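Home | Posts | Bench notes | About

The protective stop that cleared itself

Posted by Aranka Orbán, Jun 29, 2024

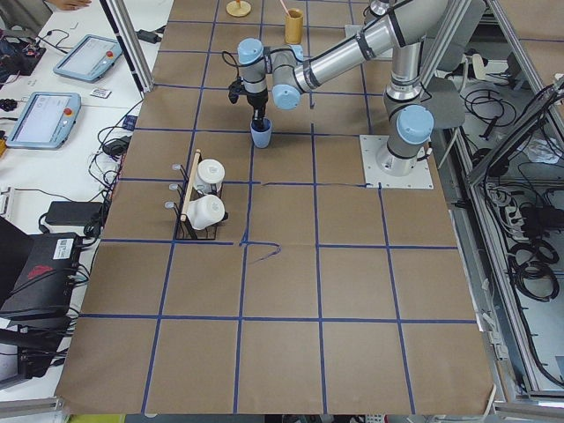
The fault first showed up on cycle 437 of an overnight soak. The arm went into a protective stop halfway through a transfer, which is normal enough if a joint sees more torque than it expects. What was wrong is that it then left the stop by itself and finished the move. The log shows a gap of 3 seconds between the two events and no operator acknowledgement.

An arm that resumes without being told to is a safety matter, however light the thing it is carrying. I powered the cell down, put a tag on the isolator and rang Fidel Leiva, who wrote most of the Navarrete supervisor layer.

My first guess was the emergency stop wiring. Both channels measured correctly at the terminals, and pressing either button dropped drive power every time. We did that 50 times per button and logged each one. Nothing odd. I also swapped the pendant cables, partly out of superstition.

Fidel found it in the supervisor. When the gripper driver loses its serial link it restarts, and on restart it runs a recovery routine which clears any gripper fault it finds. Someone had widened that routine last August so that it called the general fault reset on the controller. The commit message says "tidy recovery". The controller was set to accept a remote reset, so it did as it was asked.

So the sequence was this:

1. Gripper cable flexes at the wrist, link drops for a moment.
2. Driver reports an error, supervisor halts the arm hard enough to trip the torque limit.
3. Driver restarts, clears everything, supervisor sees a healthy arm and carries on.

The cable was the trigger and would have been easy to blame for the lot. I re-terminated the connector and moved the strapping so that the bend is spread over a longer length. That stops the dropouts, but it does nothing about step 3, and a different intermittent fault would have ended in the same place.

Changes made: remote reset is disabled on the controller, recovery touches the gripper only, and the supervisor now latches any stop until a person clears it at the pendant. Santino Salinas reviewed the patch and asked for a test that pulls the gripper link mid-move. It is in the nightly set now – it should have been there from the start.

The soak has since run 3479 cycles with two protective stops. Both stayed stopped. One was a mug handle catching, the other I haven't explained yet.

Violeta Jara has the same supervisor build on the Illmont cell and will be checking her reset setting before it runs again.

4 comments | 11 shares

Older: Torque limits and payload settings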